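Zerkico Raised Planter Bench
Item no. 2690

The Zerkico is a waist-high planter bench for vegetables, herbs and cut flowers. We build it to order at our Cutar yard and sell it from the nursery there and by delivery. It suits patios, small yards and anyone who would prefer to garden standing up.

The bench is 152 cm long and holds 224 liters of potting mix when filled to the inner line. That is deep enough for carrots, bush beans and most salad crops. For tomatoes, choose a patio variety and put it at the end with the stake socket.

The box and legs are untreated larch. It will turn gray outdoors if left alone, and the color change does not affect how long it lasts. If you want to keep the original shade, brush on a plant-safe oil each January or whenever the wood is dry. The liner is a woven fabric that lets water through and keeps soil off the boards. Replacement liners are sold separately. 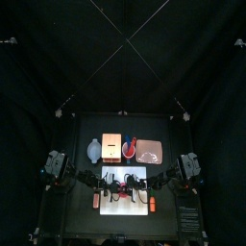

Drainage runs through slots in the base into a removable tray. Empty the tray after heavy rain – standing water will keep the lower roots too wet. The tray slides out from either end, so the bench can go against a wall.

What comes with it
Box panels, four legs, base slats, liner, tray, screws and a printed assembly sheet. You will need a screwdriver and a level. Potting mix and plants are not included.

Assembly
Two people can put it together in an afternoon. Stand the bench where you want it before filling. Once it is full it is too heavy to move, and dragging it can loosen the leg joints.

Options
Saris shade hood, fits over the box on bent hoops. Useful for lettuce and spinach in summer.
Bhattacharjee trellis panel, screws to the back rail. For peas, cucumbers and sweet peas.
Lower shelf for pots and watering cans.
The hood and the trellis use the same rail and can't be fitted together.

Delivery and returns
Benches ship flat in 2 boxes. Please check both before you start and let us know if a part is missing or split. Unassembled benches can be returned in their original boxes. We can't take back a bench that has been filled.

For custom lengths, ask for Mafalda Vilela in the workshop. Questions about orders and delivery go to Sajib Begum at the nursery desk.

Page updated 10 August 2024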